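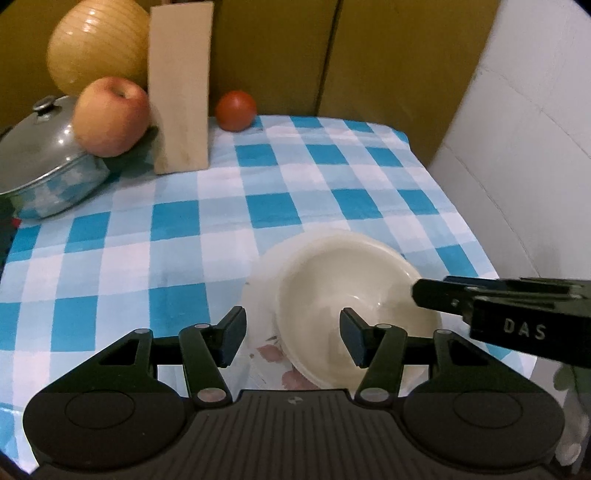

About Pumdale

Pumdale supplies tablecloths, bowls and plates to guest houses, tea rooms, village halls and small hotels. We sell outright and we hire. The business was set up by Agnes Buchanan and Ctibor Vondráček, who still run it. Agnes is responsible for cloth. Ctibor is responsible for crockery, the warehouse and deliveries.

We work from a single unit at Hillell, with a cutting room, a laundry, a wash-up area and racked storage. Visitors are welcome by appointment and can handle anything in stock. Please bring the measurements of your tables, including the height.

Cloths

Most of what we cut is checked cotton. Checks are sold by the width of the square, measured along one side after the first wash. Small checks suit café tables. Larger ones read better on long tables, where a fine grid tends to look grey from the far end of the room.

The house range is called Lidance. It is woven with dyed yarn, so the pattern is the same on both faces and a cloth can be turned over between sittings. Standard colours are blue, green, red and a dark yellow, each with white. Where two strengths of the same colour cross, the cloth shows a full shade, a pale shade and white, and we match all three when a customer orders replacements. Cloths from different dye lots should not be used side by side. The lot number is on the hem label.

Corners are square unless ordered otherwise. Rounded corners are cut to a template and finished with a narrow hem. They hang more evenly on oval tables and are less likely to be caught by a chair. We do not round the corners of hired cloths to order.

All cotton cloths are washed before final cutting. Shrinkage after that is up to 3 per cent, and our stated sizes allow for it. Cotton creases, and fold lines will show for a time after a cloth is laid. Customers who find this a nuisance can have their hire cloths delivered rolled on tubes – the tubes are returnable.

Bowls and plates

The crockery side began with plain white and now has two ranges. Furtado is a cream glazed ceramic with a broad rolled rim, made as a soup bowl, a cereal bowl and a serving bowl. The second is a group of floral plates bought in from several potteries and sorted by us according to diameter and well depth. The flowers do not match from plate to plate. They are grouped by ground colour, so that a mixed set will sit together on a table.

A bowl served on a plate needs a flat well wider than its foot ring. We check each pairing before listing it, and the catalogue gives the foot diameter of every bowl. Customers using their own plates should measure the flat part only and ignore the rim.

Crockery is inspected on return under a strip light. Pieces with a chipped rim, a crazed glaze or an unglazed spot on the eating surface are withdrawn from hire. Pinholes on the underside are accepted. Metal marks left by cutlery are removed with a mild abrasive paste where possible.

Stock and orders

At the stock check of 2019-09-21 the hire store held 656 cloths, of which 59 were set aside for mending. The next check is in October, and no collections can be made while it is in progress.

Hire crockery goes out in crates with card dividers. Bowls are nested with a paper between each one, and plates travel on edge. Please scrape and rinse before repacking. Full washing is done at Hillell and is included in the hire charge.

Cloths should be returned dry and unfolded in the bags provided. Candle wax should be left in place, as scraping pulls the weave. Tea, wine and beetroot are dealt with here – please do not use bleach on any coloured check.

The minimum order for hire is 100 pieces, cloths and crockery counted together. There is no minimum for sales. Swatches are sent free of charge, one per colour, and need not be returned.

Questions about sizes, hems and dye lots go to Agnes Buchanan. Questions about crockery, crates and delivery times go to Ctibor Vondráček.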